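Pirnora Tray Packing Set — README

Status: working notes, version from April. Read the known problems before you trust any of the labels.

What this is

A collection of 725 short sequences of small wrapped goods being put into trays and taken out again. The items are snack-sized packets and wrapped pieces, mostly in loud colors, and the trays are ordinary plastic ones on a light tabletop. The task names came from the Skoltora packing list, which was written for people filling gift boxes by hand. I have my doubts about how well that list carries over, and I kept the names only so that older results can still be compared.

What counts as packed

The original rule said an item is packed when it is "in the tray." That sounds clear until you try to apply it. Trays have rims and ledges, and a soft packet will happily lie half on one of them. We changed the rule: an item is packed if its whole body rests in the basin, inside the ledge. Anything touching the ledge is marked "partial." Of the sequences checked by hand so far, 92 had to be relabeled under the new rule, and I would not bet that the rest are clean. 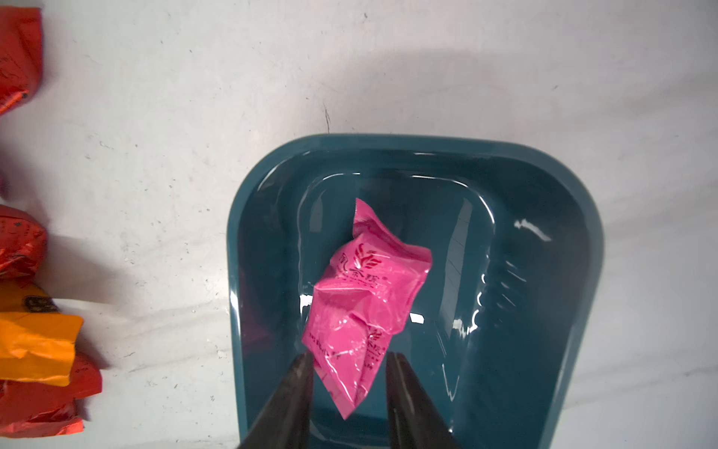
Crumpled packets are the hardest part of the set. A wrinkled wrapper has no fixed outline, so the length and width fields are rough at best. Treat them as a sorting aid. Shiny plastic makes this worse: highlights on a pink wrapper can wash part of it out to near white, and a glossy tray throws streaks of its own. If your method finds edges by brightness, expect it to find plenty that aren't there.

Fields

item_type: packet, twist wrap, other
item_color: one main color, picked by eye
tray_color: same
state: outside, partial, packed
orientation: straight, diagonal, unclear
text_on_wrapper: yes or no — we did not transcribe or translate any of it

Splits

About 80 percent of the sequences are for training and the remainder is for testing. The split was made by session, so the same tray can show up on both sides. I argued against this and lost.

Known problems

Red and orange wrappers are not labeled consistently. Two passes over the same 24 sequences gave different answers often enough that I would merge the two colors.

The "other" type is a junk drawer.

The claim in the Geltico summary that this set covers "everyday packing" is too generous. It covers small wrapped goods and trays. There are no jars, no boxes with lids, and nothing heavy.

Corrections

Send the sequence number and the field you think is wrong. Requests to add a "neatness" score will be closed without a reply — we tried it, and the scores followed the mood of whoever was scoring.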